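Hultberg Shared Workshop
Arm Build Group, minutes of the December meeting

We got going at 7:20 in the evening, a little behind time, as the kettle was on and several of us had a lot to say about the drive over. Everybody who had signed up for the build was present except the two members who had written ahead to say they were down with colds, and we wish them both a quick recovery.

Minutes of the last meeting were read and accepted with one change. The second arm was bought with money from the raffle, and the old minutes had it coming out of dues.

Money
The arm fund stands at 200 dollars after the last order from Gridora, which covered bearings, a bag of cable ties and the replacement power supply. There was a nice long talk over whether to spend 80 of that on a better set of finger pads now or wait until spring. Those who have been doing the most gripping practice would like the pads now, and they made a good case, with plenty of hand gestures. Agreed to buy the pads and hold the rest.

Progress on the arms
Both arms now run from the same software, and we are very pleased about it after the autumn we had! The trouble with the elbow joint going limp came down to a connector that had worked itself loose, and it has been given a dab of glue and a strain relief. The Montoya driver boards have behaved well since they were swapped in, though one member feels the fan noise has gone up and would like it written down that this was raised twice.

Hand control still has a lag you can feel when you make a quick move. Two of us spent most of an afternoon on it and got it down to 40 milliseconds by turning off the extra video stream, and then the video people wanted their stream back, so we are more or less where we were. We will try running the video from its own computer before the next meeting.
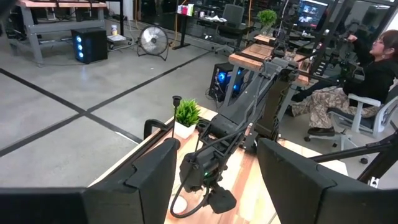

Cables took up a good part of the evening, as they usually do. The loop at the gripper end needs enough slack for the wrist to turn all the way over, but when there is too much of it, it drags on the tabletop and catches on whatever has been left there. Members were asked, kindly, to clear their own bits and pieces away when they finish for the night. We will try a light spring clip halfway up the arm and see how everyone likes it.

The Josevex grippers were talked over again. They are lovely things and well beyond us at present. Tabled until spring.

Practice times
Sign-up slots will be 20 minutes each from now on, so that newer members get a fair turn at the controls. If the next person hasn't shown up, please do carry on and enjoy yourself. The Friday evening session stays as it is.

Other business
A request for a second pair of good side cutters was approved without any debate at all. The label maker is still missing, and if it is in your bag, please bring it back, no questions asked.

Meeting closed at 9:05, with cake.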